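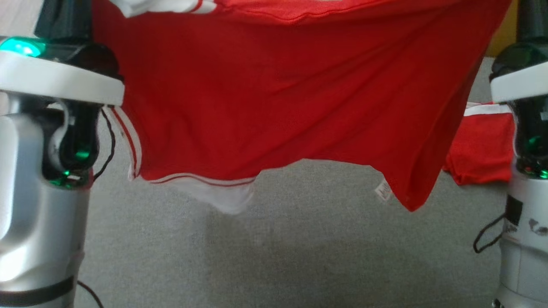
Malachy Ní Bhriain
Data collection engineer, Gravden

Home Posts Notes Hardware Contact

Search this blog
Enter keywords

Garments with trim, and what we changed in the protocol

The first batch of folding episodes in November was almost all plain T-shirts. The policy trained on it handled plain T-shirts and very little else. Give it a jersey with a striped border and it would grab the border and the panel under it as if they were one layer, then lift both.

So the second batch is weighted toward knitwear with contrast edges. Red with white trim has been the most useful so far. The color change gives the operator an easy target, and it gives me an easy check when I review the recording: either the edge is where it should be or it isn't.

An episode starts with the garment dropped on the gray cloth from no particular height. The operator picks it up with both arms, brings it up until it hangs between them, and only then decides which way is front. We used to reset if the first grasp was bad. Tarık argued against that and he was right. A bad grasp followed by a regrasp is a good episode, and we had been throwing those away. I went back through the rejects and recovered 14.

Current rules:

— Start recording before the arms move, stop after they are back at rest.
— No smoothing by hand once the clock is running.
— If a care label shows, leave it alone. It will show at deployment too.
— A second garment may stay on the surface if it is outside the fold area. Log it as clutter.
— An operator stops after 20 episodes and swaps out.

The swap rule came from the logs. Grasp positions get lazy late in a session, always drifting toward the same corner, and the model picks that up faster than anything we want it to learn.

Two problems remain open. The view from the head loses the top of the garment when the arms are high, so the grasp points are missing exactly when the cloth is under the most tension. I don't want to lower the lift, as the operators need the height to shake out a sleeve. Saoirse is testing whether joint positions alone carry enough to fill the gap. The other is sheer fabric. Thin white cloth over gray gives our segmentation script a soft edge that wanders from one image to the next, and for now I correct those masks by hand.

The batch stands at 72 accepted episodes, over half of them with at least one regrasp. I'll retrain once the striped items are balanced against the plain ones — probably with the label subset held out, if Conall can spare the machine overnight.

Recent posts
Cable loops and where they snag
Operator notes: what to write down
Two arms, one clock
Why I stopped cropping the input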